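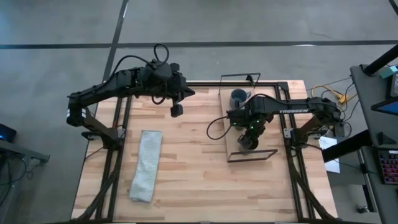

My kid started playing youth soccer three seasons ago, and in that time I have washed more socks than I thought one household could own. This page started as a note stuck inside our laundry closet door. People on the team kept asking me for it, so here's the whole thing, with the bits I've changed my mind about.

Mud first

Let it dry. I know, I know, you want that shirt in the machine the second you get home, but wet mud smears and dry mud cracks off. Hang the shorts over a porch rail overnight, knock them against something hard in the morning, then brush. I use an old nail brush. After that it's a cold rinse from the inside of the fabric outward, and only then the machine.

Grass stains

Grass is the one that beat me for a full year. What works at our house is a dab of plain dish soap and white vinegar, rubbed in with a thumb and left for 22 minutes (that's how long the dinner rice takes, so that's how long it gets). Wash cool. Don't put it in the dryer until you've checked the knees in daylight — the dryer sets whatever is left, and then you've got green knees until the kit gets handed down.

Jerseys with printed numbers

Inside out, always, zipped into a mesh bag if you have one. Our club switched to Holach jerseys last October and the numbers started peeling at the corners after a month of me washing them hot with the towels. My fault. I wash cool now, skip the fabric softener completely and hang them up by the hem. The replacement has lasted so far, though the 9 looks a bit tired.

Cleats

Pull the insoles out as soon as the shoes come off. Stuff the toes with newspaper and change the paper before bed. Never put them on a radiator! I did that with a pair of Movettis and the sole came away like the lid of a yogurt. For the studs, an old butter knife gets the packed dirt out, and a toothbrush does the rest.

Do this on a surface you don't love. Studs are hard on a table, and so is any grit that gets stuck underneath whatever you're sliding around. A pale, shiny wooden top is the worst for it: you get one long light scratch on one side, a patch of little scuffs farther over, and every bit of it catches your eye when the light comes across. For shallow marks on a clear finish I wipe the dust off, rub in a little paste wax along the grain, wait, and buff with a sock that has lost its partner. It won't fill a deep one. It does make the fine stuff harder to see.
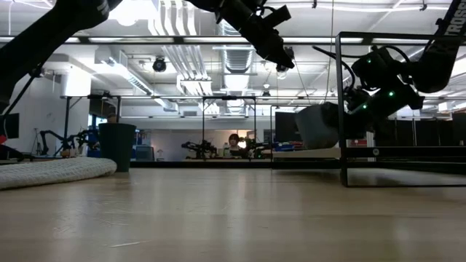 Water bottles are my next complaint. The Leka one we have has a straw, a valve and a rubber ring, and all three go moldy if you look away for a weekend. Take it apart every night it's been used. Baking soda and hot water for the bottle, a pipe cleaner for the straw. Between games ours mostly stays in the cupboard and everyone drinks from an ordinary cup, and if you've got one like that dark green one with the wide rim and the narrower base, that shape is so much easier to get a sponge into than any bottle I've ever bought.

Shin guards

Wipe with a damp cloth and a drop of soap, then stand them up to dry with air on both sides. The sleeves go in with the socks. If they still smell, a night in a bag with baking soda helps, and shake them out well before the next game or you'll have a very white, very annoyed left back.

The bag

Turn it upside down over the trash after every game. Orange peel, tape, half the field. I wipe the inside once a month and leave it open on a hook. Ours is a Plerulach with a separate shoe pocket, and the pocket is worth having, though the zipper sticks. Rub a candle stub along the teeth and it runs fine again for a few weeks.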